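Notes for the club talk. Slides are numbered on the printout, and I've put a star where I should slow down and breathe.

**Before slide 1**

Say hi, thank the room for giving up a lunch. Ask who here has ever tried to get a kid (or a roommate) to clear a table. Hands up. Okay, so tonight's homework is the same, only the kid weighs more than you'd think and takes everything you say literally.

Tell them who we are: a student club, open to anybody, no coding test at the door. I joined because a friend needed a ride and I stayed for the arm. The project is called Turska. The name came off a can in somebody's kitchen and it stuck before we could think of a better one.

**Slide 2 — the job**

The task sounds like nothing. There's a table with kitchen stuff on it, and we say what we want moved and where. The arm moves it. We grade ourselves on 100 tries per task, and we write down every single one, including the embarrassing ones. ★

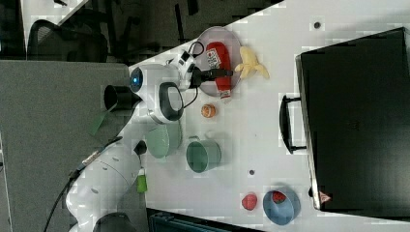 Our task list started out way too polite. The first version had one object, one target, lots of empty table, and we got so good at it that we thought we were finished by fall break! Then one of our own members asked what happens if the ketchup is lying down on the plate, with the banana leaning over the rim next to it, and we all went quiet. So now we set the table messy on purpose. A mug on its side counts as a starting position. Same with a strawberry in a bowl while a second strawberry sits outside it, which is my favorite, because "put the strawberry in the bowl" suddenly needs a follow-up question and our first program never asked any.

(If people laugh at the strawberry bit, wait. Don't talk over it.)

**Slide 3 — how we teach it**

Keep this short, it's the part where I ramble.

- One person drives the arm by hand controls, one person resets the table, one person keeps the log.
- We swap jobs every 40 runs. Drivers get sloppy after that and they never notice it themselves.
- The runs get fed into Luvo, our training code. Luvo copies what the driver did, good habits and bad ones.

★ Tell the bad habit story. One of our best drivers has a little pause before closing the fingers, like she's thinking about it. Luvo learned the pause. For two weeks the arm stopped over every object as if it were having second thoughts, and we went through all the motor settings before somebody watched her drive and started giggling.

**Slide 4 — the numbers**

Put up the two bars and shut up for a second. First messy-table test: 43 good runs out of 100. Latest one: 81. Same objects, same arm.

People will ask what changed. Mostly the driving got better and the data got more boring in a good way — everyone approaching from the same height, everyone letting go gently. We also threw out a pile of early runs that I personally drove. I'm fine about it.

Don't promise a number for the spring. I did that last time and had to hear about it for months.

**Slide 5 — bigger things on the table**
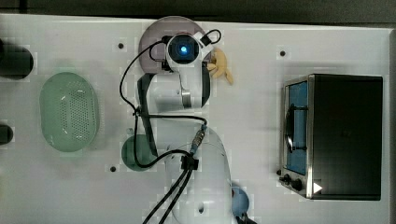
Club workshop, Wednesday, December 18, 2024

Last session before break, and I wrote this section the same night, so forgive the mood. We've been planning a set of tasks called Cruzado, where the arm has to work around big things as well as pick up small ones. A toaster oven takes up a whole side of the table. You lose all that room to swing, and the arm still has to get to the banana and the plate without the elbow going somewhere dumb. My advice to any new team: put your largest object down first and see what you can still reach, then choose your tasks. We did it in the opposite order and had to rewrite half the list.

Also mention cables! Beginners plan a path for the fingers and forget that a cable is coming along for the ride. Ours loops along the arm, and you learn to think about where the slack will go before you twist the wrist.

**Slide 6 — Brurell**

Brurell is the student meet in January. Teams bring their own program and get a table they've never seen before. Points for finished tasks, points off for knocking things over, and you're allowed one restart.

What we still need:

- two more drivers, patient ones
- someone who likes spreadsheets and will say so out loud
- a person to run the table resets who won't secretly make them easy
- snacks, always

**If there's time for questions**

"Is it hard to learn?" You'll be driving on your first day. You'll be bad at it, and your bad runs go in a practice folder where they can't hurt anybody.

"Why toy fruit?" Same shape every week. I'd rather drop a plastic strawberry than a real one — and I've dropped plenty.

"Does it ever grab the wrong thing?" Yep. Tell the one about the mug if the mood is right. Skip it if we're running over.

Sign-up sheet is by the door. Bring the good pen, the other one died last time.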